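4. Setting up recycling at a shared office (Jutar building, all floors)

The Clirkton starter leaflet says a new recycling station "runs itself within a week." Ours did not. Work through the steps below and treat the leaflet as advertising.

Before you start
Call the hauler and ask for the list of what it takes. Do not rely on the symbols molded into packaging. The triangle with a number tells you the type of plastic and says nothing about whether your hauler wants it.

1. Choose one color for recycling and one for trash, and use the same pair on every floor. Any two will do if people can tell them apart from a few steps away.

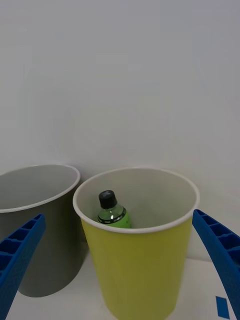 Small capped bottle in the yellow-green container.

2. Put the two containers next to each other. A recycling bin standing alone will fill with trash, whatever the sign on it says.

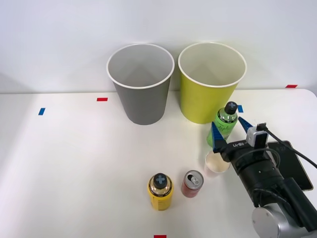
3. Write the labels. Name the things your office throws out. "Mixed recyclables" means very little to a person holding a yogurt lid.

4. Empty and rinse bottles before they go in. Caps stay on or come off according to the hauler's list. You will hear confident opinions both ways.

Note: The Quintana liner is sold as compostable. Ask the hauler whether it composts anything at all before you pay extra for it.
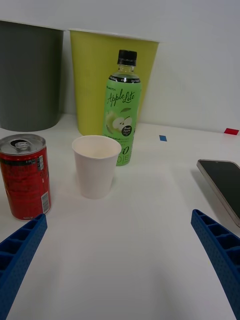
Gray and yellow-green, side by side.

5. Check the contents on each floor for 12 working days. Write down what is in the wrong place and change the label to match. Posters made no difference that we could measure.

Caution: Batteries and aerosol cans go in neither container. Take them to the drop-off in room 134.

6. Set the pickup schedule last. The Jelolora planner suggested 20 pickups a month for us, which looked high, and the planner comes from a firm that sells pickups. Start with fewer.

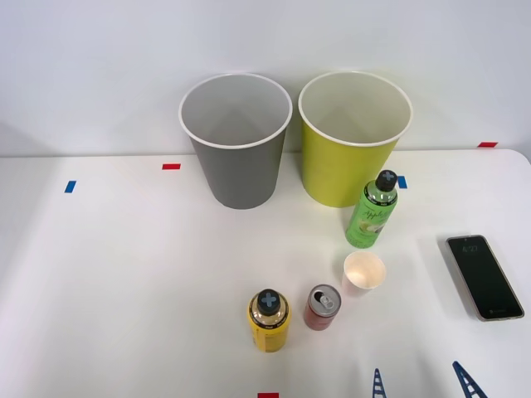 5. When the hauler rejects a load
Ask for the reason in writing and quote account 677. "Contaminated" is not a reason. Find out which item it was, and which floor the bag came from if they can say.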